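Notebook, Monday

Blog migration, Cindside to new host. Continued from the previous entry.

Export from the old WordPress install finished at 9:40. File contains 207 posts, 91 of them tagged "moving" or "new city," the rest untagged or filed under the default category. Subscriber list exported separately as CSV: 1,977 rows, header not included.

Import, first attempt: stopped at the comments stage. Posts and pages present, comments absent after the second installment of the Langat series. Log gives a timeout and no post ID. Raised the PHP execution limit, cleared the tables, ran it again.

Second attempt: completed. Spot check on the Langat series:
- installment one: text ok, links ok
- installment two: text ok, footnotes lost their numbering
- installment three: title has the ampersand as a literal entity
- draft of four: came across as published. Set back to draft at once. Check whether the feed picked it up.

The feed did pick it up. Email digest had not been sent, the queue was paused. Deleted the item from the queue and left the pause on.

The ampersand problem is in the export file itself, double-encoded. Search and replace on titles only. Do not run it on post bodies: Bogdan's code snippets contain entities that are meant to be there. Backup taken before the replace, stored with the other one.

Permalinks. Old structure was year/month/slug, new theme (Flirance) assumes slug only. Two options: keep the old structure and override the theme, or redirect. Oduor prefers redirects. I prefer keeping the old structure, as the neighborhood guides are linked from a lot of other people's sidebars and I don't want to maintain a rule set. Kept the old structure for now. Open item.

Footnotes. Old plugin wrote shortcodes, Flirance ignores them and prints the brackets. Affected posts: 5, all long ones. Quicker to convert by hand than to write a filter. Bogdan Lazăr has three, I have two.

Subscribe box. The button in the sidebar still posts to the old list. Changed the endpoint in the widget, tested with my own address, confirmation arrived in the spam folder. SPF record for the new sender is missing. Sent the record to Oduor Temba for the Rundska DNS panel, he has the login and I don't.

Author pages: the bios imported, the display names did not. All three of us show as "admin." Fixed in the user table. Bylines on old guest posts need checking one at a time.

To do:
- SPF record, then retest confirmation mail
- footnotes, my two
- decide permalinks before unpausing the digest
- guest bylines
- category cleanup, not urgent
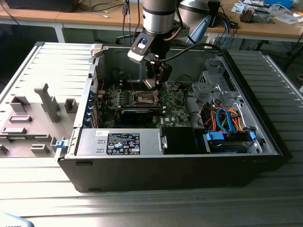

Left the old install up in read-only mode, comments closed. It stays up until the digest has gone out once from the new host without bounces.

Cindside workshop notes | Contact | Back to top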